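Limescale and tea stains

Hard water leaves a crust on anything it dries on. Most of it comes off with white vinegar or citric acid and some patience.

**Kettles.** Unplug and let cool. Cover the base with equal parts vinegar and water and leave for 45 minutes. Tip out, rinse, then boil and discard one full fill of fresh water. Stubborn patches may need a second go – don't scrape them with a knife.

**Worktops.** Keep vinegar off marble and limestone. A damp cloth and a drop of washing-up liquid will do for the daily wipe.
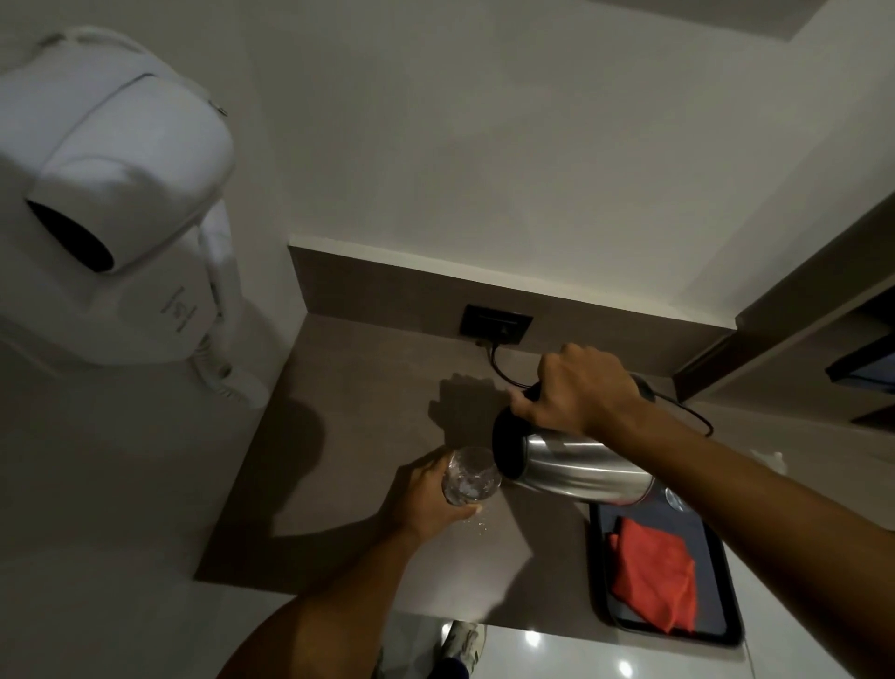
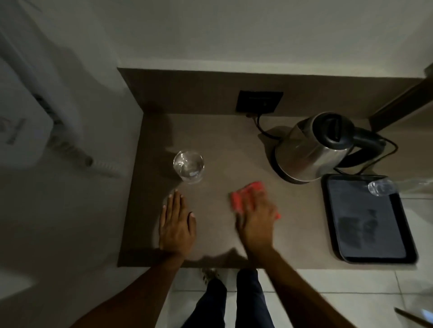
*Vivosthorpe Household Notes, no. 19, page 25*

**Mugs.** Rub tea stains with a paste of bicarbonate of soda and water. Marijke Visser of Entwistle soaks hers overnight in June, when the village hall shuts, and finds once a year is enough.

**Taps.** Wrap the spout in kitchen roll soaked in vinegar and hold it on with an elastic band. Half an hour is plenty on chrome. Don't try it on brass or gold finishes.

**Shower heads.** Unscrew and soak in a bowl. Clear any blocked holes with an old toothbrush, and check the rubber washer before refitting.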